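Stone, Tile and Vinyl: Which Floor and Counter Tips Hold Up

Every few months somebody forwards me a list of cleaning hacks, and every one of those lists has vinegar on it. Vinegar for the coffee maker, fine. Vinegar for the shower door, fine, if the door isn't set in a marble curb. Vinegar for "all your natural stone surfaces," as one of them put it last June, is a good way to buy a new surface.

I've been cleaning and patching other people's kitchens and back rooms for 16 years, and I have tried most of this stuff. Some of it works. A lot of it works only in the sense that you rubbed something for ten minutes and anything would have looked better afterward.

Find out what you have first

A good half of what gets called marble isn't. There's porcelain tile with a marble print, vinyl with a marble print, laminate with a marble print, and they have gotten good enough that I've been fooled standing up with my glasses on. Kelly Tindall had a man quote her $1,260 to hone and reseal a utility room floor. She got down with a flashlight, found the same swirl repeated every third tile, and sent him home. Printed floors repeat. Stone doesn't.

Other checks worth doing:

Look at an edge, a cutout or a chip. On stone the vein usually carries on down into the thickness. On a printed product it quits at the surface.

Put your palm flat on it. Stone and porcelain both feel cold, vinyl much less so. This tells you what it isn't more than what it is.

Knock on it. Hollow and clicky usually means a floating floor, although a badly bedded tile will sound hollow too.

The vinegar drop test, where you put a drop on and watch for fizz, does work on real marble and limestone. It also leaves a mark. If you must, do it under the refrigerator.

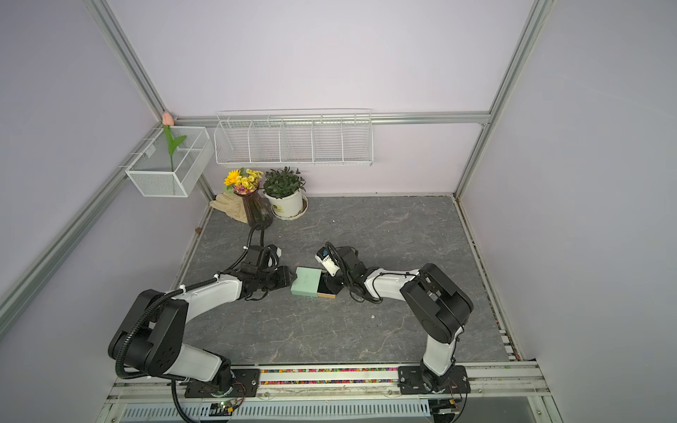 Pale gray patterned floors are popular because they are supposed to hide dirt. They hide dust. They don't hide coffee, and they make a dark hair look like a crack, so you will be down there with a fingernail more than you planned. Sweep first, always, and with a soft broom or a dust mop. The grit people drag in on their shoes does more harm than any spill. Roland Birkett swears by a vacuum with the beater bar turned off and I can't argue with him, except that half the vacuums sold won't let you turn it off.

Mopping

Use less of everything. The capful on the label was decided by someone who sells capfuls. I use a teaspoon of plain dish soap in a bucket of warm water, which comes to a lot less than most people pour, and then I go over it again with clean water. The second pass is the one people skip, and then they write in to ask why the floor is sticky.

Steam mops: I don't like them on vinyl or laminate, where heat gets at the glue and the seams, and most of the flooring warranties I've read rule them out. On porcelain they're all right. On marble I'd leave it in the closet.

Microfiber pads are worth the money, but wash them without fabric softener. Softener coats the fibers and then you're pushing dirt around with a waxed rag.

Sealers

I have a shelf of these. The Gurent spray says on the bottle that it lasts four years. I put it on a marble threshold and by the following summer water was soaking in again as if I'd never touched it. The Fleury paste did better but took most of a Thursday and smelled like a boat. Neither one stops etching, and I wish the labels said so in letters I could read. A sealer slows down stains. Lemon juice isn't staining your marble, it's eating the polish, and it'll do that through any sealer I've ever bought.

To see if you need to reseal, leave a spoonful of water on the stone for 15 minutes and wipe it up. If it leaves a dark spot, it's time. If not, put the bottle back and keep your money. Porcelain doesn't need it at all, whatever the fellow at the store tells you. The grout might.

Stains

Baking soda poultice. This is the one old tip I was ready to make fun of and can't. Mix baking soda and water to the thickness of peanut butter, spread it on an oil stain, tape plastic wrap over it, and leave it a full day. Scrape it off with something plastic. Expect to do it twice. Idris Gethin did a cooking oil ring on a pastry slab three times before it went, and he'd still say it was worth the trouble.

Toothpaste for scratches. No. It's a mild abrasive with mint in it. On a polished surface you end up with a dull patch bigger than the scratch.

Wet sanding out an etch. It can be done, on real marble only, with a 400 grit pad and water and then working up through the finer grits. The trouble is that you'll match the feel long before you match the shine. Try it in a corner. Most people who try it in the middle of the counter end up calling a professional anyway, and he charges for the whole counter.

Rust. Brown marks under a can or a plant stand are worth a poultice made for rust, and it must say it's safe for marble. Many rust removers are acid. Before you start, make sure the mark is a mark. Brown and tan veining is common in gray stone and in the prints that copy it, and Nigel Mapplebeck spent a weekend trying to lift a line that came with the floor.
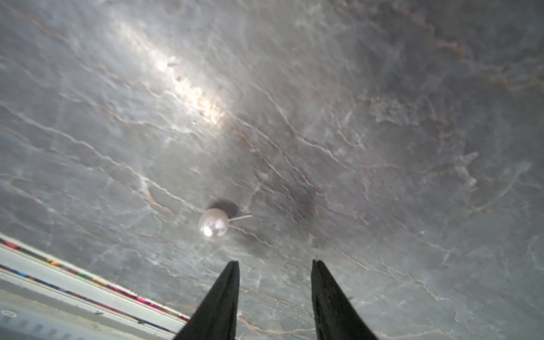

READERS' TIPS, AND WHAT I THINK OF THEM

Kieran Haworth writes that he rubs his counters with a cut potato. I tried it. I had a counter with potato on it.

Several of you recommend a tennis ball on a broom handle for black heel marks. Yes, on vinyl and on glazed tile. Twist, don't scrub. A pencil eraser does the same job if the mark is small.

Hair spray for ink: this goes back to when hair spray was mostly alcohol. Many brands now aren't. Skip the middleman and use rubbing alcohol on a cotton swab, and keep it off anything varnished.

A reader in Sirnau asks if the Kascombe magnetic floor sweeper is any good for workshops. For screws and filings, sure. It won't pick up brass, aluminum or most stainless, so you still need the broom, and at that point I'm not certain what you've bought.

Felt pads under chair legs get recommended every year, and they do help. What gets left out is that they collect grit and turn into little sanding blocks. Tip the chairs over twice a year and replace any pad that feels hard. The nail-on type holds better than the stick-on type, which slides off sideways and leaves a ring of glue. Mineral spirits will take the glue off tile. Test first on vinyl.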